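Tretow Two-Gripper Demo Kit: Set-Up and Host's Guide
Section 3: Running the Sock Table on an Open Day

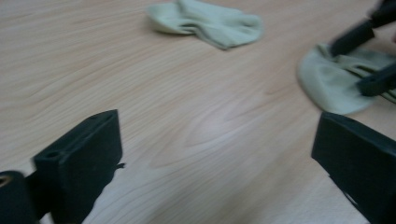 Reading time: 3 minutes

The sock table is the station visitors remember, usually to the annoyance of whoever spent the winter on the Usel sorting cell next door. It uses two hand-held grippers, one wooden table and one pair of socks. Read Section 2 (Charging and Pairing) before you start. The steps below assume both grippers are charged and talking to the base unit.

3.1 Before the doors open

1. Put the table where people can stand on three sides. Keep the fourth side for the host and the cables.

2. Wipe the tabletop and let it dry. Bare wood is fine. Do not add a tablecloth, however festive the building has become. The grippers will pick up the tablecloth.

3. Turn the room lights on and look for glare. A soft bright patch on the wood will do no harm. If you have to squint, close a blind or turn the table a quarter turn.

4. Switch on both grippers and squeeze each one fully shut, then let go. The fingers should meet and open again without scraping. If they scrape, go to Section 6.

5. Drop the socks on the table from elbow height and leave them as they land. Hosts with tidy habits will want to straighten them. A flat sock is harder to pinch than a crumpled one, and a visitor who fails on the first try tends to wander off toward the coffee.

Note: Plain socks in a pale color work well. Elvia Aguirre, who ran the table at Clerby last June, favors sage green and will tell you so. Thick hiking socks are allowed, but they fill the gap between the fingers and make everyone look clumsy.

3.2 The demonstration

6. Gather a group and start without a speech. Pick up one gripper in each hand.

7. Bring one gripper in from the side, with a finger on either side of a fold. Close slowly. Keep the other gripper low and open over bare table, ready to help.

8. Lift the sock a hand's width and pause. People like to take a photo at this point, and they will do it whether you pause or not.

9. Use the second gripper to take hold of the open end. Pull gently until the sock hangs straight, then lay it down.

10. Repeat with the other sock, place it on top of the first, and fold the pair once. The whole routine should take around 70 seconds. If it takes 185, keep talking.

CAUTION: Hold the grippers by the handles only. Keep hair, lanyards and neckties clear of the fingers. Visitor badges on long cords are the worst offenders, and you will be the one who handed them out.

CAUTION: Stop at once if a gripper buzzes, smells warm or closes by itself. Switch it off at the handle, then unplug the base unit.

3.3 Letting visitors try

11. One visitor at a time. Fit the wrist strap before you hand over the first gripper, then add the second when the visitor looks comfortable.

12. Stand beside the visitor, out of the way of the cameras on the grippers. Your elbow has no training value.

13. Allow 60 seconds per turn. Children generally finish early. Engineers generally ask for another go and mention the wood grain.

14. If a sock falls on the floor, the host picks it up by hand. Bending down with a gripper strapped to each wrist looks easy and is not.

Note: Recording is off by default in Demo mode. If your site wants to keep the sessions, put up the notice from Appendix B and get a yes from each visitor before switching modes. "They seemed happy enough" does not count as a yes.

3.4 Questions you will get

"Does it do fitted sheets?" No.

"Why not use your hands?" Explain that the grippers record how a person does the job, so that a robot arm with the same fingers can learn from it. Chih-ming Yau at the Shibata site does this in one sentence and then hands over a gripper, and we recommend his method.

"Can I buy one for home?" Give them a leaflet. Then offer them the next turn.

3.5 Closing down

15. Switch off both grippers, open the fingers and check the pads for lint. Remove it with a dry brush.

16. Coil the cables loosely and return both grippers to the case, fingers up.

17. Take the socks home and wash them. Spare pairs are listed in Section 8 under Consumables.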